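Keeping the water in: the slow work of licensing Mustthorpe

The application to extend the life of the Mustthorpe reactor runs to 1,676 pages, and the part that has caused the most trouble takes up very few of them. It deals with the supply of cooling water after the unit has shut down.

A reactor that has stopped splitting atoms still gives off heat. The fuel contains unstable products that go on decaying, and the heat from them falls quickly at first and then much more slowly. Pumps have to keep water moving past the fuel throughout. At Mustthorpe the normal supply comes from the estuary by way of a screened intake. If the intake is lost, the operator, Kollance, relies on a covered reservoir 600 metres inland.

Lambros Gkikas, who led the engineering review for the consultancy Manolakis, does not dispute the size of the reservoir. His concern is the pipe that joins it to the plant.

"The tank was assessed for the design earthquake and so was the pump house," he says. "The pipe between them was assessed as if the ground under it were all one material. It crosses a filled channel."

Fill and natural ground move differently when shaken. A buried steel pipe can bend to follow them over a long distance, but it does badly where the change is sudden, and worse where there is a rigid joint close by. The original drawings show two such joints near the edge of the channel. 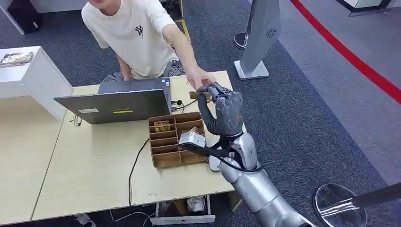

What looks like a handover at the desk, with a laptop open alongside.

Kollance has put forward two remedies. The first is to dig out the joints and replace them with flexible couplings. The second is to lay another pipe along the northern boundary, where the rock is close to the surface. The couplings are cheaper and could be fitted during a planned outage. They would also need regular inspection, and part of the route runs beneath a switchyard where digging is restricted.

The northern route is longer and has more bends, so the pumps would have to work against greater resistance. Manolakis calculated that the existing pumps could deliver the required flow with a margin of 20 per cent, provided the pipe stays clean inside. Marine growth is not a problem with fresh water, but rust scale is - and the reservoir has not been fully drained since it was built.

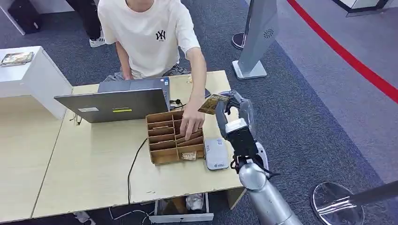

Orestis Zervas, a former shift manager at the Neltidmont station, thinks the argument over routes has drawn attention away from valves. Either pipe would be brought into use by hand. The operator's procedure allows 200 minutes for this, starting from the loss of the intake, and assumes that staff can walk to the valve chamber by the usual path.

"After a large earthquake I would not assume the path," Zervas says. "I would want the valves worked from two places, and I would want it practised at three in the morning on a Sunday."

Kollance says remote operation was considered and set aside, on the grounds that the extra cabling would itself have to be qualified against shaking. It has agreed to add a second access route to the chamber and to repeat the timing exercise in darkness.

The regulator has asked for fresh boreholes on both sides of the channel before it will consider either remedy. Drilling is due to start in January. Until the samples have been tested, the unit may run under its present licence, with the condition that the reservoir level is recorded once every shift.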